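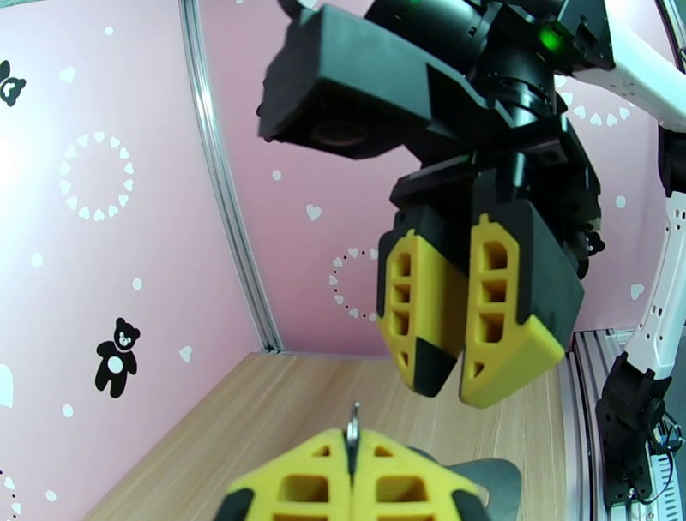

Software Engineer, Bimanual Control and Planning

Zisier is hiring a software engineer for the manipulation team. You will work on the code that moves our two-arm cells: trajectory generation, collision checking between the arms, and the tools we use to record and replay runs. The position is full time and on site.

What you will work on

The motion planner, Dillix, is written in C++ with Python bindings. It handles single-arm moves well. Two arms working close together over the same patch of floor is where it still gives up too often, and that will be your first project. Our regression set has 550 planning problems, and 29 of them fail on the current release. Most of the failures are handovers.

After that, the work depends on what you are good at. Wrist camera calibration needs an owner. So does Plasto, our log viewer, which loads long recordings slowly and has no good way to compare two runs side by side.

You would join a team of 4 and report to Ayman Karam. Everyone on the team runs their own code on the hardware, so expect to spend part of most days at a cell.

What we are looking for

Solid C++ and working Python
Experience with motion planning, inverse kinematics or real-time control on a physical arm
Comfort reading someone else's driver code
Clear written English for code reviews and test notes

Useful but not required

Work with parallel grippers that have compliant finger pads
Camera-to-arm calibration
Time spent maintaining a build system other people depend on

A degree is not required. If you have one, list it.

How to apply

Send a resume and a link to code you wrote, or a short description of it if the code is private. Put reference 202 in the subject line and address it to Ayman Karam. Applications close 6/29/22.

There are two interviews. The first is a call. The second is a half day at our lab in the Bartoš building, where you will debug a planning problem with one of us. We pay travel costs for the visit.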